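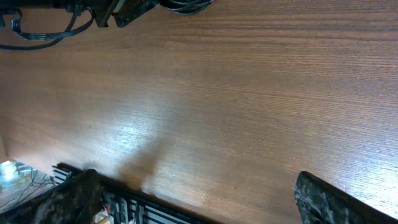 The middle ground is not a place you can vote for

Every time the council in Clonov falls out with itself, somebody writes in asking why the two sides can't just meet in the middle. Fine. Where is it, then?

Take the Lalwood bypass vote in October. One side wanted the road. The other side didn't. The compromise, cheered in the Staniforth Post as a grown-up outcome, was half a road. It stops at a field. I drove out to look at the plans on the noticeboard and yes, a field. All that money to get to a gate.

Half a road was never anybody's policy. Not one candidate stood on it. I read all 12 leaflets that came through my door and there wasn't a word about it.

I'm not saying dig in and never move. Plenty of give and take is good, dull, useful work, mostly about dates and drainage. But there's a kind of deal that gets done only so the meeting can end, and we've started calling it moderation. Lazy word for it.

And the voters notice. Turnout in Plendholm ward was down by 900 on last time. The usual people blame apathy. I'd blame the fact that you could vote for either lot and get the same shrug. Why queue in the rain for that.

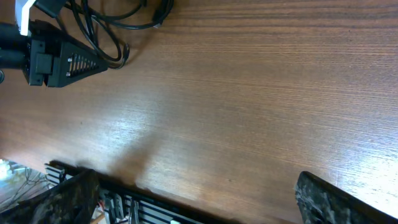
What a stubborn party is for

Opposition is meant to oppose. Sounds obvious, but try doing it in a chamber where voting no gets you called a wrecker before you've sat down. The 14 members who voted against the budget had read it, as far as I can tell. Several had put down amendments. All of them thrown out in one go, no debate, and then they were told off for not being constructive.

If you win an election you should get to govern and carry the can. If you lose you should get to say, loudly, why its all a mistake. Then we choose again. That only works if we can tell who did what, and at the moment I can't.

There's a petition asking for named votes on every spending item over £100. Too low, probably. Would make for some long evenings. I signed it anyway and I'd sign it agian.

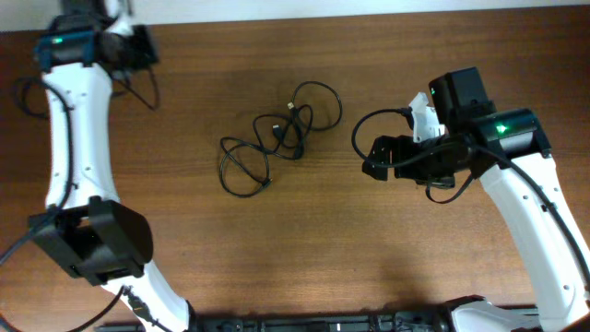 Tabletop, with black cable. 11/24/24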